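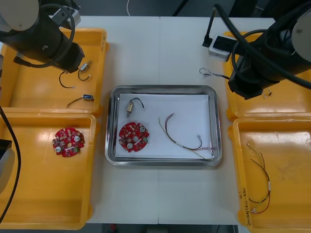 Feb 25, 2020. Robot class again this afternoon, the first proper one since we were split into pairs. Our project is the kitting job for Linari, which means the two arms have to fill the middle tray with one motor, one red board and one wire harness, and then stop. The other pairs are doing Bilero (stacking) and Stevel (sorting by colour), and I still think ours is the hardest of the lot. We had the four yellow trays out with the steel one between them and white paper in the bottom of it. I like the paper. The small cream motor shows up well against it, and so does the harness, although the harness never lies the same way twice and that is going to be our main trouble. One of the trays has 2#1B(45~48) on the inside rim in marker. I copied it into my notebook and then forgot to ask what it meant.

I did the motors first. They are fiddly because of the leads, and you have to tell the arm to go for the body and leave the wire alone. My partner wanted to slow everything down to 40 per cent and I wanted to leave it where it was. We went with 40. It is dull to watch but I could follow what the arm was doing, so I'll let that one go. 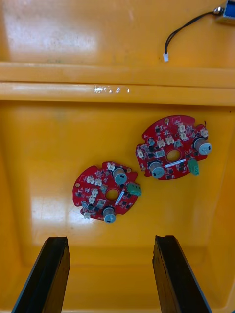 After the break we moved on to the boards. They are round with notches cut all the way along the outside, and the tall parts on top get in the way of the fingers if you come in at a bad angle. We wrote down 3 angles to try and only got through two before our tutor came over to talk about the report. It has to be 2000 words and it has to have a section on what we would change. I have more than enough for that section already.

We also had a long argument about the order. In December, when we did the Costello exercise, it was always biggest part first, and I had written our plan the same way without thinking. My partner says harness last, so that nothing gets put down on top of it. I said harness first, so it is at the bottom and can't drag anything. We didn't settle it.
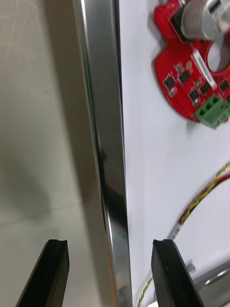 Spent the rest of the session on the wrist camera pictures, which have to be labelled by hand. The steel edge of the tray is a nuisance as it reflects everything. My share is 32 pictures and I got a bit over half of them done before we had to pack up.

Caught the later bus home. Need to finish the labels, look up the tray number, and write out both orders so we can try one after the other next time.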